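Gostbridge Opens Applications for Community Kitchen Grants

GOSTBRIDGE, April 26, 2025 – The Gostbridge Food Partnership today opened applications for its Community Kitchen Grants, which will help neighborhood groups cook and serve shared meals through the coming winter.

The program will support 12 kitchens in the city and in the neighboring town of Wollden. Successful applicants will receive funding for equipment, ingredients and food safety training, with payments made in two installments. Groups may apply alone or jointly with a school, library or place of worship.

"Many of our residents eat most of their meals alone," said Montserrat Paredes, director of the Partnership. "A shared lunch in a familiar building makes a real difference to them, and the groups that provide it have been asking for steady support for a long time."

The grants follow a pilot program at the McIver Center, where more than 425 residents attended weekly lunches. Participants asked for simpler dishes, smaller portions and more steamed vegetables and fish. Menus for the new program were revised in response by Aleksandra Głowacki, the Partnership's nutrition lead.

"People wanted food they could also make at home in a small kitchen," Głowacki said. "We have written the recipes with that in mind."

Eligible Equipment

Grants may be used to purchase countertop appliances, cookware, tableware and storage containers. Electric steamers with perforated steel trays are eligible, as are replacement lids and plates. Building repairs and vehicle costs are excluded.
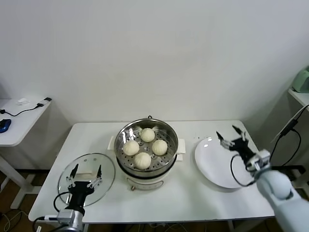 How to Apply

Application forms are available from the Partnership's office and at all public libraries in Gostbridge and Wollden. Applicants should include a budget, a sample menu and the name of a trained food handler. Awards will be announced before the first meals are served in November.

Media Contact

Craig Cowie, Communications Office
Gostbridge Food Partnership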